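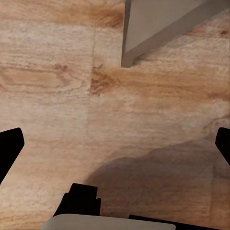
Inicio | Cocina | Taller | Muebles | Jardín | Contacto

Aceite Ackroyd para encimeras y mesas: mi opinión después de un invierno entero

Imprimir | Enviar por correo

Llevaba tiempo queriendo escribir sobre este aceite porque me lo habéis preguntado varias veces en los comentarios de la entrada de la mesa, y siempre contestaba lo mismo: dejadme que pase el invierno y os cuento. Pues ya ha pasado, la mesa sigue en pie y yo tengo bastantes cosas que decir (casi todas buenas, pero no todas).

Os pongo en situación. En casa comemos, trabajamos, hacemos deberes y amasamos pan en la misma mesa. Es de haya maciza, la compré de segunda mano en un almacén de Posthorpe y venía con un barniz amarillento que se levantaba a escamas. La lijé en julio, con un calor horroroso, y me pasé el resto del verano probando acabados en la parte de abajo del tablero. Probé una cera de abejas que olía de maravilla y no aguantaba ni un vaso de agua, un barniz al agua que dejaba la madera como plastificada y, por último, el Ackroyd, que me recomendaron en la ferretería casi de pasada.

Viene en una lata de 700 ml, con tapón de rosca, y me costó 37 euros. Caro es, no os voy a engañar. Cuando lo vi en la estantería pensé que por ese precio ya podía aplicarse solo. Ahora bien, cunde muchísimo: para un tablero grande, con sus dos manos y un repaso a las patas, gasté algo menos de media lata. En la etiqueta pone bien grande «desde 1851», que a mí me da bastante igual, pero queda bonito al lado de las conservas.

La aplicación es facilísima. Trapo de algodón, poca cantidad, siempre en el sentido de la veta, y al cuarto de hora retiras lo que sobra con otro trapo limpio. Yo la primera vez me pasé de generosa, dejé un charquito en una esquina y se me quedó pegajosa una semana (¡una semana entera poniendo el codo donde no debía!). Lo arreglé con un estropajo fino y un poco más de aceite. Y ojo con los trapos usados: extendedlos al aire para que se sequen, bien abiertos y fuera de casa, nunca hechos una bola en el cubo, que pueden llegar a prenderse.

Lo que más me gusta es el tono. Calienta el color de la madera sin volverla naranja, y deja un mate suave que se agradece con la lámpara encendida a las siete de la tarde. El tacto también es muy agradable, se nota la veta al pasar la mano.

¿Y las manchas? A ver. Agua, leche y salsa de tomate, ningún problema si lo limpias en un rato. El café tampoco. El vino tinto ya es otra historia: tengo un cerco junto a mi sitio que ha sobrevivido a todo, y la cúrcuma dejó un lunar amarillo que he decidido tapar con el frutero. Con las ollas calientes no he hecho experimentos, uso salvamanteles y punto.

También tengo que protestar por el tapón. A partir del segundo uso se me pegaba tanto que acabé abriéndolo con unos alicates, y si no cierra bien se forma una telilla dura en la superficie. Lo solucioné pasando el resto a un frasco de cristal. Y el olor: las dos primeras noches huele a linaza por toda la cocina, así que mejor en días de ventana abierta.

Comparado con el Nurside, que es el que usaba en las tablas de cortar, el Ackroyd tarda más en secar pero aguanta mucho mejor. El Nurside lo tenía que repetir cada mes y este lo he renovado una sola vez en todo el invierno. También me han hablado bien del de Coltness, que sale más barato, pero todavía no lo he probado. Si alguien lo tiene, que me cuente qué tal con el vino, por favor.

Nota: un 7 largo. Con otro tapón le pondría más. Repetiré cuando se acabe el frasco, y de momento me quedan las sillas por hacer, que son de otra madera y me dan una pereza tremenda.

Imprimir | Enviar por correo
Compartido 37 veces | 7 comentarios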